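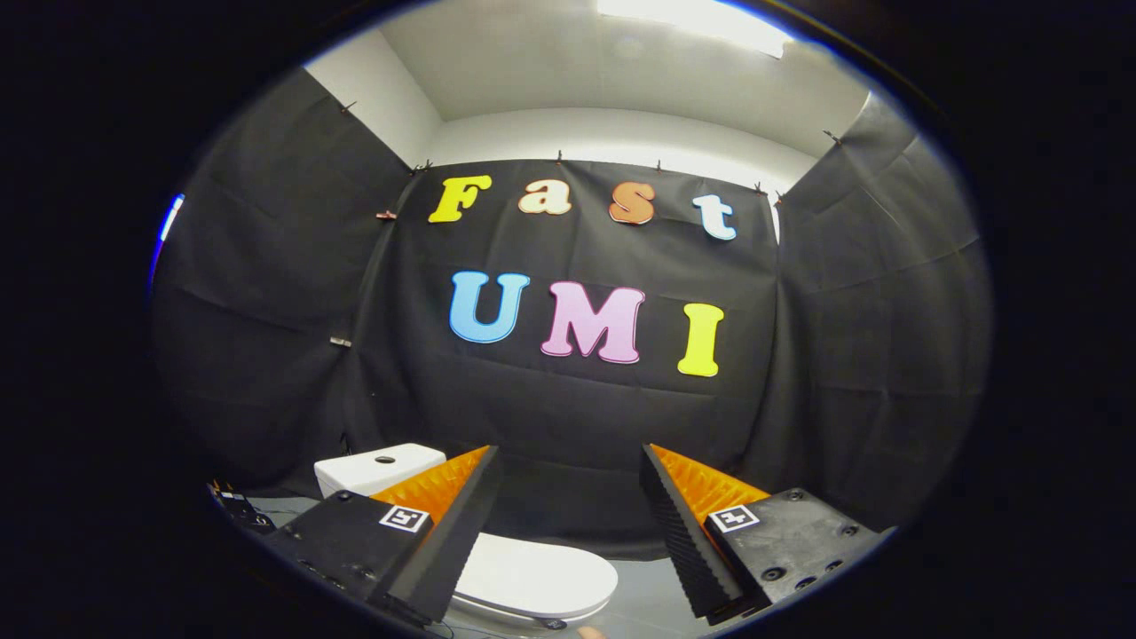
Low Water

Idun Tangen had the waders on before the truck stopped. Six in the morning, mist on the Clesau, no coffee. Carter Cormier was driving and he'd forgotten the coffee. He said he hadn't forgotten it, the place in Grenmont was shut. Same thing.

"Gauge first," she said.

"I know gauge first."

The gauge was a white post with black marks bolted to the old bridge pier. Last October the water sat well over the second bolt. Now the second bolt was dry and so was the first and there was a crust of dead weed hanging off it like hair. She wrote the number down. Wrote it again in the other book. Two books, always, since the flood took the office.

Carter stood on the bank with the net over his shoulder.

"Bad?"

"Eighteen."

"Inches?"

"Centimeters, Carter."

He didn't say anything to that. Went and got the buckets.

They worked upstream. Shallow pools, one after another, not much joining them. A trickle you could step across. She found mussels in the third pool, alive, shut tight, and she knelt there on the stones with her hand in the water longer than she needed to. Cold still. That was the spring coming in from underneath. As long as the spring came in they had a chance, and the spring came from under the Gökçe place, and old Gökçe was signing with Planis at noon.

Planis wanted a well. One well, they said at the meeting, with the slides. Then it was three. 416 feet down, straight into the limestone. The man with the slides had very clean boots and called it a modest draw. Somebody in the back had asked modest next to what and he'd gone to the next slide.

"You could talk to him again," Carter said.

"I talked to him."

"You yelled at him."

"I yelled at the end."

Fourth pool. Fifth. A heron got up and went off, annoyed. In the sixth pool there were trout, little ones, packed in the shade under a root, and the water so low their backs almost showed. Carter already had the bucket in. He was good at this, better than her, slow hands. He'd been a plumber ten years before he came to the river and he said fish were easier, fish didn't ask for a discount.

They moved them down to the bridge in trips. Back and forth over the stones. She slipped once and went in to the elbow and swore and kept hold of the bucket. By the last trip her knees hurt and the sun was all the way up and the mist was gone.

98. She'd been counting in her head, she always did. Ninety-eight fish, and one she wasn't sure of.

"Eleven," Carter said. He meant the time.

"Okay."

"It's ten minutes to his gate."

"I said okay."

She didn't take the waders off. Sat in the passenger seat dripping on his floor mats with a jar between her knees. Pool water, a bit of gravel, one mussel. She hadn't planned it. She didn't have a permit to move that mussel either and she was the one who wrote the permits.

Gökçe was on the porch in a tie. She'd never seen him in a tie. There was a folder on the table next to him and a pen on top of the folder, and two glasses out, the good ones probably.

"You're wet," he said.

"Yes."

"You come to yell some more?"

"No." She put the jar down on the folder. It left a ring right away. "It's from your side. Third pool, below the willow. It's older than me. Might be older than you."

He bent down and looked. Took his glasses off, wiped them on the tie, put them back and looked again. Inside the jar the shell had come open a little, just a line, something pale moving in it.

"My father used to throw these at us," he said. "My brother and me. When we wouldn't come out of the water."

"There were more then."

"There was everything more then." He tapped the glass. The mussel shut. "How deep is it now, by the willow?"

She held her hand over the porch boards to show him. He looked at the hand, and teh gap under it, and he looked for quite a while.

Out on the road a car was slowing down for the gate. Silver, very clean. Carter had parked the truck across the drive, all the way across, and was standing with the hood up and his head in the engine, not hurrying at all.

"Something wrong with his truck?" Gökçe said.

"I don't know," Idun said. "He's a plumber."

The old man pulled out the other chair with his foot.

"Sit down," he said. "You're dripping on my contract."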